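Workshop tips: before you believe the planning software

I have been asked to write up what I tell people when they come to the Saturday-style tinkering sessions with a new arm and a laptop full of promises. Most of it is about keeping your temper. The arm is seldom the trouble. The trouble is the software that decides where the arm should go, and the page on the maker's site that says it does so "out of the box".

Turn the speed down first. Whatever the default is, halve it, then halve it again. Astavia, the planner most of us use here, starts up at a speed somebody must have chosen for a demo film. There is a slider for it under Motion, and it goes back to the default after every update, so check it each time.

Measure your worktop yourself. The planner will offer to work out the surfaces from the camera. Let it, then get a steel rule out and see how far off it was. Ankit Uniyal found his lid height wrong by 38 mm, on a plain white machine with a shiny top, and the software had marked that surface in green as "confident". Shiny white plastic is hard for a depth camera. A few strips of matt tape on the surface give it something to hold on to.

Don't trust a green tick. In Astavia a tick means that a path was found. It doesn't mean the path is a sensible one. Play every path in the preview from the side as well as from above, and look at what the elbow is doing while the fingers go where you wanted.

Put the cable in the model. The planner knows the links of the arm to a hair and knows nothing of the cable hanging off them. Draw a fat cylinder where the loop swings out and call it an obstacle. You will lose a few poses. I would sooner lose poses than a connector.

Mugs are harder than boxes. Every grasp planner I have tried likes a box. With a mug it may choose the rim, the handle or the side, and change its mind between one run and the next. If you care which, say so in the grasp file and block the others. Ritu Awasthi keeps a file with just the rim allowed, and it has saved her more time than the "smart" mode ever did. A spoon left in the mug makes a different job of it, so save that as a separate object.

Paper is worse still. A single sheet has hardly any height, and the perception side tends to treat it as part of whatever it lies on. Tell the planner where the tray is and come down slowly from straight above.

Give it more time, within reason. The planning limit is set at 345 milliseconds on our copy. I put it up to 2000 and the odd detours mostly went away. Going higher made no difference I could see, whatever the forum says.

Run it 6 times before you say it works. Once is luck. Move something by a thumb's width between runs, and write down the failures with the version number beside them. Harish Maurya thinks this is fussy. He also reinstalled twice in June without knowing which version he had left.

Keep the old version. Copy the whole folder, settings and all, to a stick before you press Update. The release notes say "improved reliability" every time and I have stopped reading them.

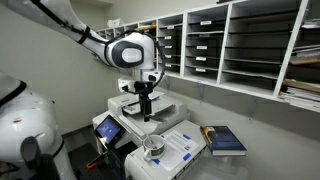
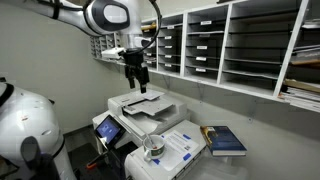
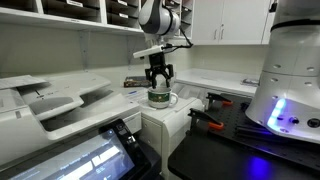 Arm, copier and mug. The gripper is over the copier in the first two and at the mug in the third.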